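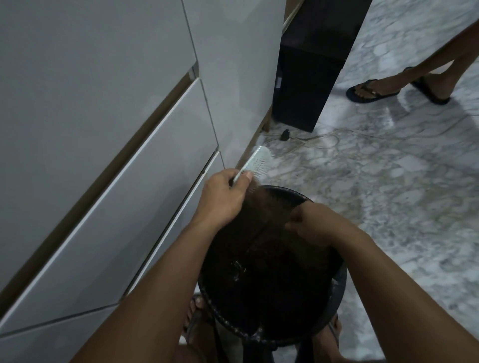
Personal care work resists automation for reasons that have little to do with strength or speed. A hair-washing basin with moving jets can be specified, priced and installed in a salon; the detangling that follows the wash is harder to write down. It is bimanual. One hand draws the brush through a section at the top of the head while the other spreads its fingers into the hair at the side, and the two forearms come in from opposite directions over a seated client. Wet strands clump, so resistance along a stroke is uneven, and the worker regulates force mostly by feel.

## 4.1 Task breakdown

For this unit, a salon service is divided into:

- **Transport and setup:** seating, towels, tools, product.
- **Wet work:** washing, rinsing, conditioning.
- **Contact work on hair:** sectioning, brushing, combing, drying.
- **Talk:** consultation, reassurance, rebooking.
- **Record keeping:** stock, appointments, patch-test notes.

Mapplebeck's rule for the course: score each step on variability, contact force and cost of error before asking whether a machine exists for it. Record keeping scores low on all three and is usually automated first. Contact work scores high on the first and third even when forces are small.

## 4.2 Case: Drelcombe

Drelcombe is a salon with 13 staff. It introduced two systems in the same year: Marino (booking and stock software) and the Eveck automatic wash basin. The case file, prepared by Lorraine Kershaw, covers 412 appointments.

Points to note:

1. Mean wash time did not change. Staff time at the basin fell, and the released minutes went to contact work.
2. Juniors had previously learned scalp handling at the basin. With the Eveck in use, they reached the brushing stage with less practice. Lacey Sowerby, the senior stylist, put them back on manual washing for one shift in each rota.
3. Clients asked for a manual wash in 37 appointments. Marino had no field for this request at first, so it was logged as a fault.
4. Wrist complaints moved from wash staff to drying staff. Total hours of repetitive motion per person should be compared, task by task, before any claim of reduced strain.

Item 3 is a classification error with consequences. The first monthly report showed a poor basin and recommended a service visit – the basin was working to specification.

## 4.3 Tacit skill

Interview extracts (Blackburn, handout 2) show stylists describing stroke force in terms of sound and drag. None gave a number. A force limit can be set for a powered brush, but a limit is a safety property and does not describe technique. Keep the two separate in your written answers.

## Reading and preparation

Skultitz, chapter on service work, sections on deskilling and task shift. Liam Tunstall will run the seminar. Bring a completed task table for one job you have done yourself, with at least one step you would not automate and the score that supports it.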